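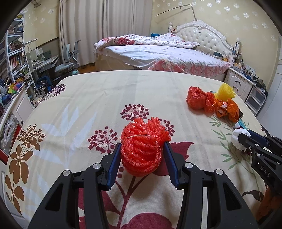
What is a phishing message?

A phishing message is a message that pretends to come from a person or company you know. The sender wants you to hand over a password, a code or some money. It may arrive as an email, a text or a chat inside a game.

How a fake message works

Suppose you have an account with a game called Olley. A message says your account will close in 30 minutes unless you sign in. The link in the message opens a page that looks like the Olley sign-in page. It is a copy. Anything typed into it is sent to the person who made it.

One fake message can be sent to 2,144 people at once. If 2 of them reply, the sender has two passwords.

What to check

Read the sender's full address, one letter at a time. A fake address may have an extra letter or a number in place of a letter.

Look for hurry. Words such as "now" and "last chance" are there to stop you thinking.

Look at what is being asked for. A real company does not need you to tell it your password.

What to do

Do not press the link. Do not reply. Show the message to an adult you trust, then use the report button if there is one.

If you have already typed in your password, tell an adult straight away. The password must be changed on that account and on every other account that uses it.

Words to know

Account: your own area on a website or game.
Link: text or a button that opens another page.
Password: a secret word or phrase that proves an account is yours.

Written by Assunta Mancuso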